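Home | Docs | Data | Rules | Contact

Sarkuden Tabletop Set: README
November. By Müzeyyen Tokgöz, with corrections from Halina Czerwiński

## What these rules are for

Sarkuden is a set of recordings of two-finger grippers working at a table. The work was done in the Nelcombe lab. This file gives the rules we ask every operator to follow, so that recordings made by different people can be used together. If you add your own data, please follow them too.

## Before recording

- Walk once along the whole path of the arm and check that no cable can catch on it.
- Say "arm live" in a clear voice. Colleagues at other desks must answer before you switch on the motors.
- Keep the speed at level 2 for the first 10 runs with any new object.
- Wipe the finger pads. Dust changes the grip more than you would expect.

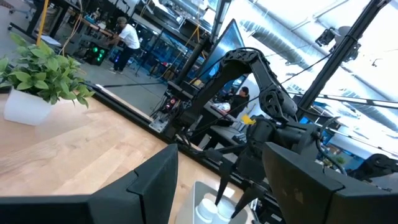 People may go on with their normal work in the same room, but they must stay outside the reach of the arm while it is moving. If somebody needs to come to the table, the operator stops the run and marks it as "interrupted". Do not delete it. Interrupted runs are kept in their own folder and we find them useful.

## Labels

Each run has one label: done, failed or interrupted. A grasp is "done" only if the object stays held for 3 seconds. In the first version we had also "partly done", but each operator understood it in a different way, so Halina removed it. Old Kahraman files still have this label.

## Privacy

Ask everybody in the room before you start. Who does not agree must be able to say no without giving a reason. Faces are blurred before release.

## Known problems

The time stamps of the Heltovia batch are 15 frames late. The colour balance is not the same in the morning and in the afternoon, and we did not correct it.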